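Pledar Hybrid Owners: Frequently Asked Questions
Jastdale Service Centre
Last updated Jan 9, 2026

Do I need to plug in my Pledar hybrid?
No. The battery charges while you drive and when you brake. Only the plug-in model has a charge port, on the left rear panel.

How long does the plug-in model take to charge?
Nearly 13 hours from flat on a regular household outlet. A home charger is much quicker, but it has to be installed by a licensed electrician.

What is the Kwan drive mode?
Kwan mode holds back battery power so you can use it later in the trip, such as in stop-and-go traffic. Press the button beside the shifter to turn it on. It switches off when you park.

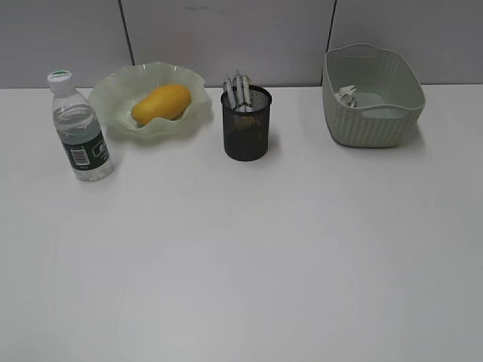 Will regenerative braking wear out my brake pads?
Pads usually last longer, as the motor does much of the slowing. Rotors can still rust if the car sits, so we check them at every service.

What does a hybrid battery check cost?
$119 plus tax. You get a printed report, and the fee comes off the bill if you book repairs with us within two weeks.

Can I tow with it?
Yes, up to 500 kg with the factory hitch. Aftermarket hitches are not covered by the Gesona extended plan.

Does the Gesona plan transfer if I sell the car?
It can be transferred once. Both the buyer and the seller need to sign the form. Plans bought before last July use the older form, which we keep at the front desk.

Who do I call about a warning light?
Ask for Antigoni Athanasiadis in service. If the light is red, pull over safely and call before driving any farther.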